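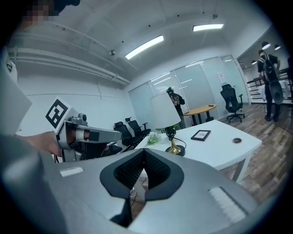
Two hand-held grippers, the one at left carrying a black-and-white square marker.

**Suitable duties** (in some jurisdictions *modified work* or *alternate duties*) is a term in workers' compensation practice for tasks assigned to an injured worker whose capacity is reduced but not absent. The duties are set out in a return to work plan and are normally temporary. They are distinguished from permanent redeployment, in which the worker takes up a different position after recovery has levelled off.

## Criteria

Duties are generally treated as suitable when they fall within the restrictions on the current certificate of capacity and bear some relation to the worker's skills, age, education and place of residence. The work must also be of use to the employer. Token tasks, such as sitting in a lunch room for a full shift, have been rejected in most schemes as failing this last test.

Restrictions are expressed in functional terms: maximum lift, grip force, hours per day, time standing, reach above shoulder height. A certificate stating only "light duties" is commonly returned to the practitioner for clarification.

## Plan contents

A plan ordinarily records:

- the pre-injury position and hours
- the duties offered, with the location and supervisor's position title
- restrictions, and the certificate they are drawn from
- graded increases in hours or load
- review dates
- wage arrangements during the plan

Plans under the Stotside model, used mainly by labour hire firms, run for no more than 18 weeks and are reviewed every 2 weeks. A plan that reaches its limit without a return to pre-injury hours is referred for vocational assessment. The Udum form, an older format, has no fixed limit and leaves review to the insurer. It remains in use among small employers, partly on account of its length (3 pages).

## Effect on weekly payments

A worker performing suitable duties at reduced hours receives wages for the hours worked and a top-up from the insurer. The top-up is calculated against pre-injury average earnings. Overtime and shift allowances are included during the early entitlement period and may be excluded after it; the changeover, at 13 weeks in the schemes that Stotside plans were written for, is a frequent source of dispute.

Unreasonable refusal of suitable duties can lead to suspension of payments. Written notice is required first, and the notice must identify the duties refused. Refusal is not usually considered unreasonable if the offer was verbal only, or if the duties exceed the certificate.

## Employer obligations

The employer must offer suitable duties so far as is reasonably practicable. Size of the organisation, the nature of the work and the availability of other positions are all relevant. Where none can be found, host placement with another employer may be arranged. The host carries the work health and safety duties for the placement - liability for the original claim stays with the pre-injury employer's policy.

## Disputes

Disagreements over suitability are first dealt with by a workplace assessment, generally carried out by an occupational therapist. Unresolved matters go to conciliation. The Siddiqui checklist, a scoring sheet comparing task demands with certified restrictions, is sometimes tendered at this stage, although it has no statutory standing. The Clolholm schedule serves a similar purpose for seasonal labour and adds travel time as a separate item.

## See also

- Certificate of capacity
- Host employment
- Pre-injury average weekly earnings
- Vocational assessment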